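New bench rules for shared robot arms take effect at Zotau labs

Zotau has put out a four-page set of rules for collaborative robot arms on lab benches, and every group that shares one has until the end of January to sign up to it. The rules cover speed, reach, who can edit a program, and what has to happen before anyone puts a hand near the gripper. Old guidance was one laminated sheet. Most people had stopped reading it.

"We had nine versions of the same sheet on nine walls," said Marianna Rutkowska, who led the drafting. "Some had things crossed out in pen. You can't inspect against that."

What changes first is speed. Arms working at an open bench, no fence, will be held to 60 millimeters a second whenever the tool is within a hand's width of the work surface. Faster moves are allowed higher up, but only in a program that has been checked by a second person and logged. Groups can ask for an exception. They have to ask in writing, and the answer goes in the same log.

Then risk assessments. Until now an arm was assessed once, on installation, and that was it. Under the new text the assessment belongs to the task. Change the gripper, new assessment. Change the labware, new assessment, even if its a box that looks the same as the last one. That part drew the most complaints during the comment period, which pulled in 287 remarks, a good many of them on that single clause.

Bożena Borkowska runs a shared automation room at the Brultwood site and was one of the people complaining. She has come part of the way round.

"Tip boxes are the classic," she said. "One supplier's rack sits a bit higher than the other's. Person writes the pick height for one, someone else loads the other, and now you're pressing down on plastic. It's small stuff. But it's a force you didn't plan for, and somebody's fingers could be next to it."

She still thinks the paperwork is too long for a box swap. A short form, 2 pages, has been promised for changes where only consumables differ. No date on that yet.

Other points in the text:

Lids come off by hand before the run starts and get a marked spot on the bench, inside the assessed layout. A lid left anywhere else counts as an obstruction and the run should not be started.

Cables on the arm need enough slack for the full programmed reach and must be looked at before the first run of each shift. No cable is to hang where the gripper can close on it.

Grip force is to be set to the lowest value that holds the part, and the value written down. "Default" is no longer accepted as an entry.

Emergency stop has to be in reach from every position where a person normally stands. Groups with the bench against a wall have asked what "normally" means. Rutkowska said a note is coming.

Anyone who edits a program puts their initials and the reason in the log, including for tiny changes. Teaching a new position counts as an edit.

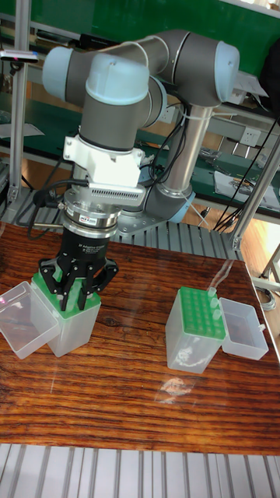 Gripper closed on a green tip rack, with a second box and its lid to the right.

Training is the other big piece. Eklow, the outside firm hired to run the courses, will offer a half-day session at each site, morning only, starts at 8:30. Operators who already hold the older certificate can skip the theory but not the practical, where they have to set up a pick-and-place task from bare bench and defend there own risk assessment to the trainer. Borkowska sat in on the pilot and said the second half was the useful one.

Money: Zotau has set aside 4000 dollars per site for the switch. Covers bench marking, extra stop buttons and printed logs. Does not cover new grippers or software licenses, and smaller groups have said that's where it pinches. Sites with a single arm get the same sum as sites with several, which also did not go down well everywhere.

Inspections begin in the spring. First round is advisory, no penalties, findings go to the group and not further up. From the second round an arm that fails on speed limits or stop access will be locked out until fixed. Failures on the logbook side get a warning and thirty days.

The Ziółkowski building has been using a draft of the rules since early fall and will be inspected first, at its own request. Staff there have already sent back a list of unclear wording, most of it about who signs when the second checker is on leave. Rutkowska said the answer for now is that the program waits.

The full text and blank log sheets are on the internal safety pages. Paper copies at each site's front desk. Questions on the consumables clause go to Rutkowska's office, course bookings direct to Eklow.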